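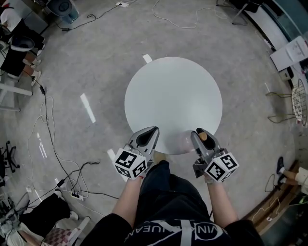

A round table, two grippers, and one pinched object.

Review: the Zivell hand-held gripper pair, as a way to get training data

Score: recommended, with a grumble about wrists

There are two ways to teach a robot arm to pick things up. The first is to drive the arm yourself, by remote control, for as many afternoons as your marriage will stand. The second is to leave the arm out of it, hold a copy of its gripper in each fist, do the job like a person, and let software work out where your hands went. Zivell sells the second way. I have now used it long enough to have opinions, and a callus.

The kit is a pair of grippers with markers on top, a camera in each, and a pipeline called Zotater that turns the recordings into trajectories a policy can train on. Setup took me most of a morning, nearly all of it spent on Zotater's calibration step, which fails without telling you which gripper it is unhappy with. It is usually the left. The printed guide says to "confirm marker health," a phrase that appears once and is never explained.

After that it goes fast. Our collection came to 3392 demonstrations of small tabletop pick-and-place, all of them done by hand. With the remote-control rig we had before, the same stretch of work got us 279, and I remember each of those 279 personally. Anyone weighing the two should start with those numbers, then knock a bit off the big one. Zotater threw out a fair share of our demos for lost tracking, and it was right to.
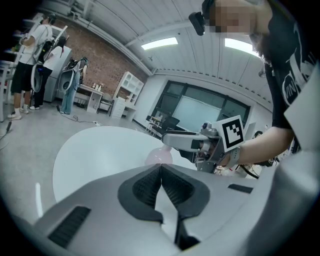
The tracking is where the method earns its keep or doesn't. Each gripper carries printed square markers, and any camera that gets a decent look at one can say where that hand is. So placement matters, and Zivell has mostly got it right. From one gripper you can see the square on top of the other one plainly, black border and all, even with the arm stretched toward the pink thing on the far side of the table. The head camera gives you another angle, pointed down at the work. Where it goes wrong is when you roll your hand over to get under something flat. The marker turns away, the head camera is looking at your forearm, and Zotater fills in the missing stretch with what I can only call optimism.

On to the part people ask about: does it transfer? We trained one policy on the hand-held data and one on the remote-control data, then ran each for 200 trials on a real arm with matching fingers. The hand-held policy was better at the first grab and much better at recovering from a bad one. My guess is that people fumble naturally with these things in their hands and fix it without thinking, and the fumbles end up in the data. Under remote control we were all so careful that the robot never saw a mistake until it made its own.

It was worse at letting go. The hand-held policy tends to release a shade early, from a little too high, because that is how I put things down. I have since been told by my household that this applies to mugs as well. Durnau, the add-on that re-times the finger motion before training, helped with this, though it costs extra and has the user interface of a parking meter.

Comfort: acceptable for the first hour. The weight sits forward of your hand, so the complaint arrives in the wrist and works its way up. We went to short sessions with swaps and the tracking got noticeably cleaner, tired arms being wobbly ones.

I also tried the Hafstein version, which uses no markers and gets everything from the gripper's own camera. It is lighter and looks far less like a science fair. It also lost its place every time I worked over a plain surface, and most of my surfaces are plain. If your table is cluttered with nice distinctive junk, it might suit you better than it did me.

Small gripes, in no order. The finger pads pick up lint. The carrying case has room for everything except the charger. A scuffed marker has to be replaced on both grippers at once, as they are sold only in sets of 2, and the new ones mean another round of calibration, for which see above.

I would buy it again for tabletop work with objects you can hold between two fingers. For anything that needs a twist, such as jar lids, doorknobs or keys, I would wait for the next version and keep the old remote-control rig in the closet, where ours is now, under a coat.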